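Working through the burial register for Motarville, second volume. Posting corrections here as I go so they are searchable. Thread.

Background: the town death notices were typed up from newspaper clippings years ago, and the typed version is what most family trees cite. The typed version has errors. The clippings are held at the Kerkeck library, boxed by year of publication.

Entry 1512. Typed notice reads "survived by her brother, Valente." The clipping reads "survived by her brother, of Valente." Valente is a town. The brother is not named anywhere in the notice.

At least eight online trees now carry a man called Valente as a sibling. If he is in yours, detach him and cite the clipping.

Same entry: date of death. The register gives the date of burial only. The typist copied that into the death column. The clipping says she passed away in November and gives no day. Enter the month and leave the day blank.

Do not estimate a day from the burial. The ground at Motarville was often too hard to open and burials were held over — sometimes for weeks.

On "late." A notice that says "daughter of the late" followed by two names is ambiguous. It may cover both parents or only the first. I record the second parent as "status unknown" unless a separate notice exists.

On married names in parentheses. The Brarnance paper put the maiden name in parentheses after the given name. The Kerkeck paper put it after the married surname. The typist used one rule for both, so a number of women from Kerkeck are indexed under the wrong surname. Search both ways.

Notices after 2000 were submitted by funeral homes as text files and have far fewer copying errors. They have more omissions. Pallbearers and lodge memberships mostly drop out.

Two entries remain unresolved in this volume. Both have a plot number and no matching notice. If you have a memorial card with a Motarville burial on it, a scan of both sides would help. The printer's line on the back is often enough to narrow the year.

Next: volume three, which starts with the transfers from the old churchyard.

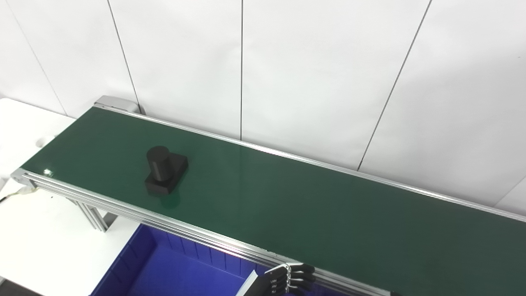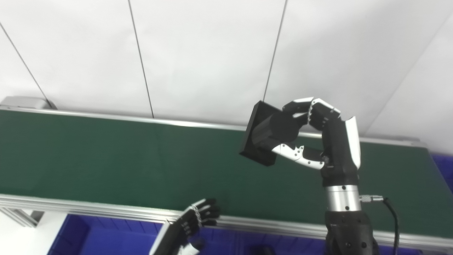 Posted by Aníbal Agudelo
16 Aug 2022

One addition to the thread. Several people asked how to cite the clippings. Use newspaper title, box year, and the register entry number. The box has no page numbers, so leave that field empty. Corrections to my corrections are welcome as replies — please include the entry number.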